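4.2 Garment handling with two arms

Of the household chores we considered, folding laundry is the one most often named by people who are asked what they would like a machine to do for them. It is also the one where the gap between a demonstration and a usable appliance is widest. A dishwasher rack holds rigid objects in known slots. A shirt has no fixed shape, hides most of its own surface, and changes shape again when it is touched. This section reports how the two-arm station did on garments taken from a mixed pile, and compares it with the towel task in Section 4.1.

Task. Each trial began with one garment dropped onto the work surface from above, with no attempt to arrange it. The system then had to spread the garment, find two points from which it could be folded, and leave it in a folded state that would fit inside a fixed outline. We split the trial into these same stages for scoring: spread, grasp, and fold. A trial that failed at one stage was stopped there. The garments were T-shirts, children's tops, and light long-sleeved shirts. Heavy items such as jeans and sweatshirts were left out because the arms could not lift them reliably at full reach.

Software. Grasp points were proposed by Drellora, our planner for deformable objects, and carried out by the Sirko motion layer without changes from the towel work. Drellora takes an outline and a set of visible edges and returns a ranked list of point pairs. It does not keep a full model of the cloth. Earlier in the project we tried such a model, and it drifted away from the real garment after two or three moves, so we dropped it in May in favor of looking again after every move.

Data. We ran 1,066 trials in total. Of these, 401 used garments made from one color of fabric and the rest used garments with panels, prints, or contrasting trim. The garment set was sorted into 11 groups by cut and pattern. Operators were asked to step in only if an arm was about to strike the housing, and a trial with any such step was scored as a failure. P. Kovalchuk labeled the stage outcomes, and U. Hutsuliak labeled them a second time without seeing the first set. Where the two disagreed the trial was reviewed by both, and the lower score was kept.

Spreading. Most of the time in a trial went to spreading. Plain garments were the easier case for the planner in one respect, as any strong edge in view was likely to be a real hem, a sleeve opening, or the outline. With mixed fabrics the same rule breaks down. A seam between a light and a dark panel gives a stronger edge than a hem does, and a band of trim may run along the outline for part of its length and then turn under a fold. The planner often chose a pair of points on one layer while the garment lay in two or three. Pulling on such a pair moved the top layer and left the rest where it was.

Figure 4 gives a typical working position on a multicolored item. The mustard-yellow band along the left and front of the cream section is an easy feature to detect. The bunched black fabric behind it is much harder to assign to any part of the garment, and the patterned area is partly hidden by a cable from the camera angle as well as by the arms. We return to the problem of occlusion in Section 5.
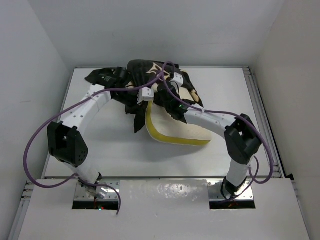 Figure 4. Both arms at work on a crumpled item of cream, black, and mustard-yellow fabric.

Grasping. Once a garment was spread, picking it up was less of a problem than we had expected. The most common error was taking two layers where one was wanted. Missed grasps were less common and did less harm, as the system could look again and retry. A double grasp usually went unnoticed until the fold had been made, and by then the trial was lost.

Folding. The folding stage behaved much as it did with towels. When it received a flat garment it nearly always produced an acceptable result. Sleeves were the exception. Long sleeves had to be brought in across the body before the first main fold, and a sleeve that slipped back out left the garment outside the target outline.

Comparison with a person. We did not run a formal study of human folding. An adult who does laundry regularly will shake a shirt out in the air, and the shake does most of the work that our system tries to do on the table. The Sirko layer limits arm speed well below what a shake would need. Raising that limit would mean a stiffer mount and a larger enclosure, and we have not tested either.

For now we would class mixed laundry as a chore that can be automated in part. A person who spread each garment could hand the folding over to the station. The saving in labor from that arrangement would be small.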